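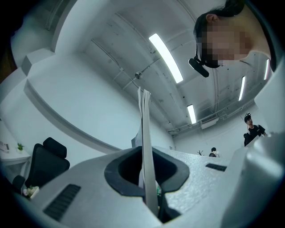
*Narrow white strip, with the ceiling lights behind it. Clidville workroom.*

**clidville_workroom** (original post)

Subject: Overhead lighting and pale materials in a shared sorting room

The Clidville workroom requests the advice of members before it submits its room plan to building services. The room is used for sorting and packing small goods for loan to schools: paper strips, mesh pieces, ribbon ends, card and similar light stock. The lighting is provided by fluorescent fixtures on a white ceiling. The ceiling structure is exposed, and the conduits and pipes run across it in the open.

The difficulty is with white and near-white items. When a strip is lifted to check for a fold or a doubled layer, it has a bright fixture behind it and a white ceiling around that. Staff lower it to the table again, turn it over and check it by touch. In May the room processed 3000 strips, and a second check of every bundle found that doubled strips had been counted as single ones in more bundles than the room considers acceptable.

Two proposals are under review.

1. Fit Gelix diffuser covers to the existing fixtures.
2. Leave the ceiling as it is and provide each table with a dark checking board and a lamp at low height.

The budget allows for one of these before the end of the quarter. Members who have dealt with a similar room are asked to state what was installed, what it cost in staff time, and whether the installer raised any question about pipes or fixtures hanging near the lights.

---

**riquelme_stores**

The Riquelme stores operated under comparable conditions until last year and adopted the second option. Each table received a board covered in black felt. Strips are fanned out on the felt in groups of 10, and a doubled strip shows as a thicker edge. The method requires no lamp during the day.

We would caution against diffusers as a remedy for this particular fault. A diffuser softens the fixture. It does nothing about the color of the ceiling, and a white strip held up against a softly lit white ceiling is still hard to read. The simplest change we made was to the instruction sheet, which now says that stock is inspected on the table and is not lifted.

Felt does collect lint. The boards are brushed at the end of each shift.

---

**north_annex_lighting**

The annex must disagree with the previous reply on one point. Glare is the first complaint recorded in our own room, ahead of any counting error, and it affects everyone who looks up for any purpose. Dark boards help the person at the table. They are of no use to a person reaching for a shelf or reading a label on an upper bin.

We fitted covers of the Gelix type in one half of the room and left the other half bare for the length of a term. Staff were then free to choose their tables. The covered half filled first on most mornings. I accept that this is a record of preference and says little about accuracy.

With regard to the installer: yes, a question was raised. Ours would not begin until someone had identified each item that hung from the ceiling near a light. Any sprinkler head had to be kept clear, and the covers on the nearest fixture were ordered in a shorter size. Please establish this before you order.

---

**clidville_workroom**

We thank both members. The point about hanging items is a useful one. There is a small round metal fixture on a thin rod in the middle part of the room, with a conduit close by. The floor plan held by this office does not mark it. Building services has been asked whether it is a sensor or a sprinkler, and the reply is expected on Thursday.

The room will not order anything for the ceiling before then.

A related question concerns colored stock. The mesh pieces are sorted by shade, and the pinks have given the most trouble. Two people at the same table will place one piece in different bins, and the same person will place it differently in the late afternoon. The perforated pieces are the worst, as the table color shows through the holes and changes how the shade is read. Should the checking boards therefore be white for mesh and dark for strips, or is there a single color that serves both?

*Pink perforated mesh, with the room's lights and the air conditioning unit in the background:* 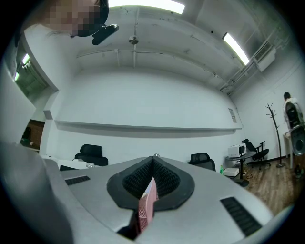
**drillivstead_textiles**

Gray is the customary answer, and Drillivstead has used it for all shade work since the collection was moved. A middle gray board gives enough contrast for white strips to be counted, and it does not push a pink toward orange or violet as a colored table will. It is a compromise for the strips. Black remains better for those if you have space for two boards.

The larger matter is the lamps. If the tubes in the room were replaced at different times, they may differ in tone from one fixture to the next, and no board will correct that. We recommend the following before any money is spent:

- Record the marking printed on every tube.
- Replace any that do not match, so that the whole room has one type.
- Sort the same tray of 100 mixed pieces before and after, using the same staff.

When this was done at Drillivstead, the disagreements over pale pink fell to a level that no longer needed a form. The tubes came out of the ordinary maintenance budget and required no approval.

---

**riquelme_stores**

We support the reply from Drillivstead in respect of the tubes. We do not support a single gray board. Our experience with gray was poor: staff found the strip edges faint and returned to lifting the strips, and the habit took some weeks to remove. If the instruction is to be that stock stays on the table, the table must make the work easy.

A board with felt on one face and gray card on the other would meet both needs and take up no more room in the rack. Label the faces STRIPS and SHADES. Ours were at first labeled A and B, and the labels were ignored.

---

**north_annex_lighting**

May I ask whether the air conditioning unit is to remain where it is? Ours was also mounted high on the wall, and the airflow across the tables caused more lost time than the lights. Paper strips slid off the boards whenever the fan was on its upper setting. A low lip on the downwind side of each board solved the matter at very little expense. With felt you may not need it.

I also maintain my view on the covers. A room in which people look up and wince is not finished because the tables are in order.

---

**clidville_workroom**

The unit will remain. Pipes and bundled cables run along the edge of the ceiling beside it, and relocating them would be a separate project. The tables can be moved, however, and the strip tables will be placed on the side away from it for a trial period. The mesh is heavier and has not been reported to drift.

The suggestion of a two-faced board has been passed to the workshop. The workshop asks what thickness of card was used at Riquelme, and whether the felt was glued over its whole area or only at the border.

---

**riquelme_stores**

The felt was glued over its whole area. Border gluing was tried on the first boards, and the middle lifted, with the result that strips slid beneath it. The backing is ordinary gray mounting board of the heaviest grade our supplier had in stock. I do not have the thickness on record and will measure one.

---

**drillivstead_textiles**

One addition for the workshop. Please leave the gray face unvarnished. A gloss finish will reflect the fixtures directly, and the shade work will be no better than it is now. Marks can be removed with a soft eraser, and the card replaced when this no longer works.

On the matter of covers, Drillivstead takes no position, though it would be sensible to match the tubes first. A cover may alter the tone slightly, and it would be difficult to say afterward which change had done what.

---

**clidville_workroom**

Building services has replied. The round fixture is listed as "ceiling device, existing," with no further detail, and an inspection visit has been requested. The Gelix order is therefore deferred to the next quarter. It has not been withdrawn, and the concerns of the annex have been noted in the room plan.

The plan as submitted provides for two-faced boards at every table, a single type of tube throughout, and a revised instruction sheet. Strips will be checked on the felt in groups of 10. The test tray of 100 mesh pieces is being made up at present, with a larger share of pinks than of any other color, and the results will be posted in this thread.

Riquelme is kindly reminded of the card measurement.

---

**riquelme_stores**

Measured this morning: 2 millimeters, without the felt.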